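Notebook, November
Flower arranging, small vases

Start 14:10. Purpose of the afternoon: settle which stems go in the green glass vase for the Wallin display and which are left over for Greveck. All artificial, so no water and no trimming. Stems laid out on the white board first, vase kept in the corner out of the way. 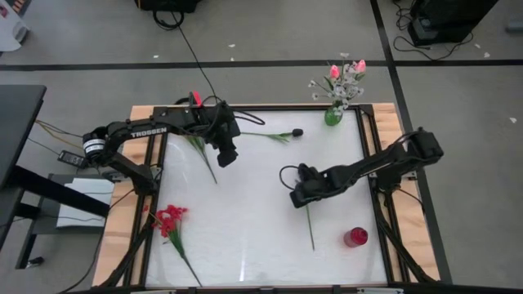
Pink tulips and white sprays in the green vase, red stem lower left, red glass cup lower right.

The narrow neck of the vase is the limit. Two tulips plus filler is a tight fit on paper, and the leaves catch on the lip if a stem goes in at an angle. Noted for the Bistel order: ask for thinner stems, or a vase with a wider mouth. Budget line is 34 per set, 4 sets.

Table surface to be wiped before each layout. Dust shows on white and the dark petals pick it up.
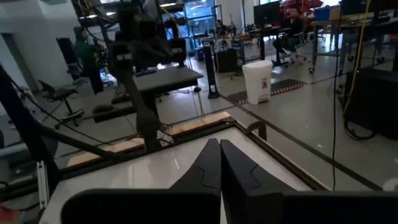 Leftover stems go back in the Skakton box by colour, long ones at the bottom. Red clusters on their own, as the small blossoms shed when pressed. The cup is not part of the set and should be stored separately.

Single-stem version also to be considered. One pink tulip leans to whichever side the neck allows, so the bend has to be put in by hand, low on the stem, before it goes in. The dark tulip is heavier in colour and needs a paler vase. Leave it out of the Wallin set. 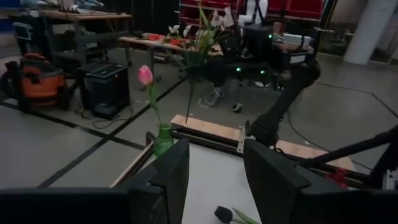 One pink tulip in the vase, dark one flat on the table.

To do: stem lengths in mm, none over 134. Check whether the white sprays come in another size. Relabel box.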